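About Trerkora

Trerkora makes hardware and software for people who play electronic music in front of an audience. We design, assemble and repair everything at our workshop, and we sell direct to players, venues and teaching studios.

The company was started by Hala Kettani and Arwel Prothero, who had been playing together as a duo and were tired of carrying a laptop on stage. Their first product was a pattern sequencer called Karkis. It had eight tracks, no screen and one large knob for tempo. The first run was 24 units, sold mostly to people who had seen it used at gigs. The second run was 100. Karkis is now in its fourth version and it does have a screen, though a small one.
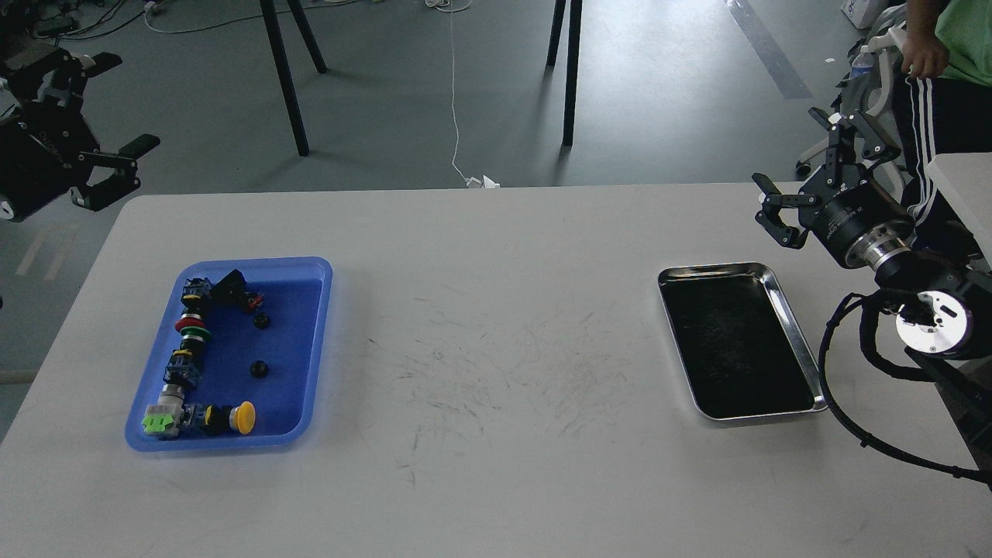

Our other main product is Dranum, a looping program for two or more players. Each player records into their own set of loops, and the program keeps them in time with each other over a local network. It runs on ordinary computers and will talk to most MIDI controllers. Jae-in Min wrote the timing engine and still looks after it. If you write to us with a sync problem, the reply will probably come from Jae-in.

We also run a small teaching programme under the name El Idrissi. The courses are for players who have worked in a studio or at home and want to perform. They cover setting up a stage rig, building a set from short patterns, and what to do when something stops working halfway through. Mohcine Berrada teaches most of them. Groups are kept small and each course ends with a short concert, open to friends and family. The teaching room is closed in August.

Repairs

We repair every Karkis we have sold, whatever its age. Last year the bench took in 183 units, including two from the first run. Most faults are worn encoders or damaged power sockets, and both can normally be turned round within a week of the unit reaching us. Please email before posting anything - we will send you a job number, which should be written on the outside of the box. Leonie Kröger runs the bench and can advise on whether an older unit is worth upgrading.
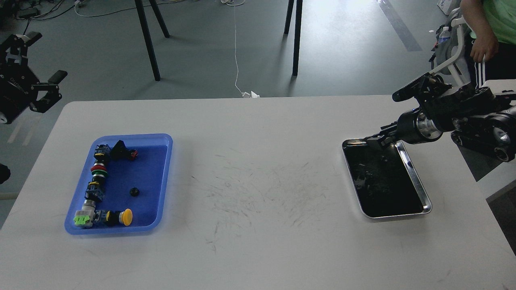 Page 2 of 3

How we work

We release new firmware twice a year and test it with players before it goes out. The current test group has 353 members. Anyone who owns a Karkis can join, and there is no fee, but we do ask that you play at least one set or long rehearsal with the test version and tell us what went wrong. Bug reports are answered in the order they arrive.

Updates are free for the life of the product. Files saved on an early Karkis will still open on the current one, with the exception of swing settings from version one, which have to be entered again by hand.

We do not take on custom hardware work. We do lend equipment to festivals and student projects when there is some on the shelf, and requests should go to Hala with the dates and the number of players.

Visiting

The workshop is open to visitors by appointment, from 10am to 4pm. You are welcome to try any current instrument through headphones or the small PA in the teaching room. Bring your own controller if you want to check that it works with Dranum.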